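How to put up a gallery wall without ruining the actual wall

I have hung pictures in 4 rented flats and got my deposit back from most of them. What follows is the method I settled on after the flat in Clernavville, where the plaster came away in pieces the size of dinner plates.

Before you start
Gather every picture you own, including the ones behind the wardrobe. Cheap frames are fine. Small ones are useful for plugging gaps later, so don't give them to your sister yet.

You will need brown paper, masking tape, a pencil, a spirit level, a hammer and a box of picture pins. The box I bought said 100. I have bent most of them.
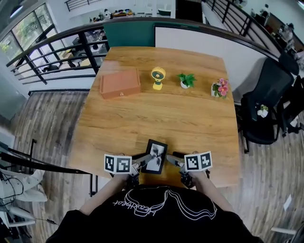
Step 1: Make paper copies
Draw round each frame on brown paper, cut out the shape and write on it what it stands for. "Nan, Whitby" is good. "Brown one" will let you down by teatime.

Then turn the frame over, pull the hanging wire up tight with one finger and measure from the top edge down to the wire. Mark that spot on the paper. Your pin goes there. People skip this part and then wonder why everything hangs an inch too low.

Step 2: Tape them up and leave them
Start with the biggest piece, a little left or right of the middle, with its centre at eye level. Your eye level will do. My friend Michalis Kouris is six foot five and his hallway is best viewed from a stepladder.

Work outwards, keeping the gaps two fingers wide. Leave the paper up until Saturday and walk past it with a cup of tea. You'll move at least one. 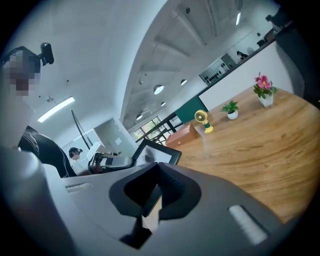
Step 3: Pins in
Hammer straight through the paper at your mark, angling the pin slightly down into the wall. Check for pipes and cables first, especially above sockets and switches. Tear the paper off and hang the frame.

Anything heavy wants a proper screw and wall plug – a pin will hold it beautifully until about three in the morning.

Step 4: Straighten
Use the level on the top edge of each frame. A blob of white tack behind the bottom corners stops them drifting every time a door slams.

Filling old holes: press filler in with a fingertip, let it dry, sand it, then find out that your landlord's magnolia is a different magnolia.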